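Home About Us Courses Placement Enrollment Library Hours Contact

About the Garnley School of Languages

The Garnley School of Languages offers evening and daytime instruction in the reading, writing and speaking of foreign languages to adults and to students of high school age. The School was founded to serve residents of Garnley who wished to study a language in a regular classroom setting without enrolling in a degree program. It remains an independent, nonprofit institution, governed by a board of directors and supported by tuition and by gifts.

Instruction is currently offered in Portuguese, Korean, Russian, Arabic and Modern Greek. Each language is taught at four levels, from Introductory through Advanced Reading. A course at any level runs for 12 weeks and meets twice a week. Enrollment in each section is limited to 11 students, and a section that does not reach five students before the first meeting may be combined with another or postponed to the following term.

Method of Instruction

Courses at the Introductory level begin with the sounds and the written characters of the language. Students of Korean, Russian, Arabic and Greek are expected to read the script aloud, at a slow but steady pace, by the end of the third week. Handwriting is taught alongside reading in all four of these languages. Typing is treated in a separate short workshop, which may be taken at any time after the script has been learned.

Grammar is presented in English at the first two levels and in the language of study after that. Written homework is assigned at every meeting and returned with corrections at the next. Students who miss more than three meetings are asked to repeat the level.

The School uses the Atosel Graded Readers in its Portuguese and Russian courses. Teaching materials for the remaining languages are prepared by the faculty and are sold at the front desk at the cost of printing.

Facilities

The School occupies two floors of the Balter Building. Classrooms and the administrative office are on the lower floor. The upper floor houses the listening room and the Lopes Library, a lending collection of 887 volumes that includes dictionaries, readers, children's books and recorded materials. Enrolled students may borrow up to four items at a time. Former students may use the collection in the building on presentation of an alumni card.

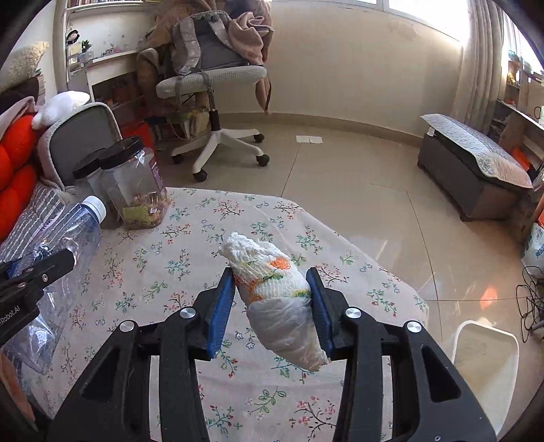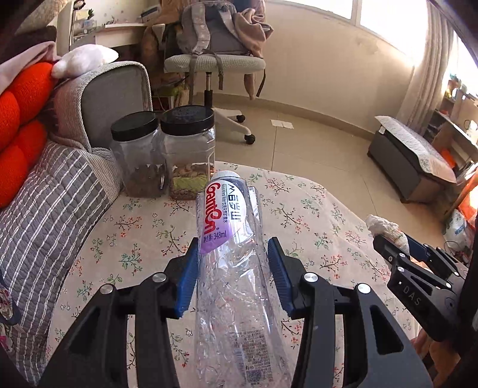 The Library is open during all class hours and on the first Saturday morning of each month while classes are in session. Reference dictionaries do not circulate. Gifts of books in the languages taught are welcome, although the School cannot accept textbooks more than ten years old.

Faculty

All instructors hold a university degree in the language they teach or in a closely related field, and most have taught in a country where the language is spoken. New instructors observe a full course before being assigned a section of their own. Classes are visited once each term, and written student evaluations are collected in the final week.

Placement and Enrollment

New students with previous study must take a placement test before enrolling above the Introductory level. The test has a written part and a short interview, and there is no fee. Results are valid for one year. Enrollment for the spring term closes on 30 Jan 2009, and classes begin in March. Tuition is due in full at enrollment unless a payment plan has been approved in writing by the office. Students under the age of 18 must submit a form signed by a parent or guardian.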